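In Praise of the Short Menu

The new place in Lillow handed me a menu with a spine. I counted the dishes, which took most of a glass of water, and there were 231 of them, including a section called Lighter Bites that ran to two pages and featured lasagna.

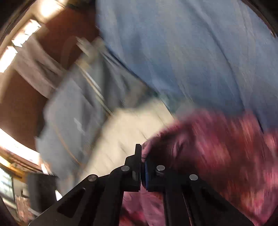 I ordered the chicken. I always order the chicken when a menu frightens me, and I suspect the kitchen knows this and keeps a good deal of chicken on hand for people in my condition.

My objection to the long menu is partly one of arithmetic. A restaurant with one stove and two cooks cannot be good at lasagna, pad thai, fish tacos and a thing called the Ombridge Skillet on the same evening. Somewhere back there is a freezer the size of a school bus, and it is doing most of the cooking. I have nothing against freezers. I own one. But I don't put on a clean shirt and drive across town to visit it.

The other part is that choosing is work, and I had gone out to avoid work. By page nine I was weighing the turkey melt against the open-faced turkey melt with the kind of care I should have given my mortgage. My friend Khải Giáp, who was sitting across from me, had closed his menu at page three and was eating the bread. He has always been better at life than I am.

Compare this with Đàm, on the far side of Drostside, where Thảo Lò runs a room with a handful of tables and a chalkboard. The chalkboard has 3 things on it. One is soup. If you don't want soup, you have already done half your deciding, and you can get on with complaining about your brother. The soup is very good, as you would expect from someone who has made it every day for years and has no skillet to distract her.

I once asked her if she ever thought of adding a few dishes. She said she had added one a while ago and taken it off again in July. I asked what it was. She said it didn't matter, it was gone. I have thought about that dish a fair amount.

People who like long menus will tell you there's something for everyone. Hagos Lemma, who eats out more than I do and enjoys it less, makes this case whenever we try to pick a place for a group. One of us is off dairy, another is off meat, his nephew will eat only noodles with nothing touching them. Fine. I grant him the nephew. But I've watched that nephew read all the way through a laminated booklet and order plain noodles at the end of it, and a chalkboard could have got him there by six o'clock.

What bothers me most is that the habit has spread. My dentist offers a choice of flavors for the rinse. The hardware store sells white paint in so many whites that I went in to do a bathroom and came home with a fistful of cards and a headache. I used to believe I had opinions about white. I now know that I have one, and that it is "the white they had last time."

We went back to the place in Lillow last month, because Khải liked the bread. They had a new menu, and the waiter told us with some pride that they'd added a brunch section, served all day.

I had the chicken.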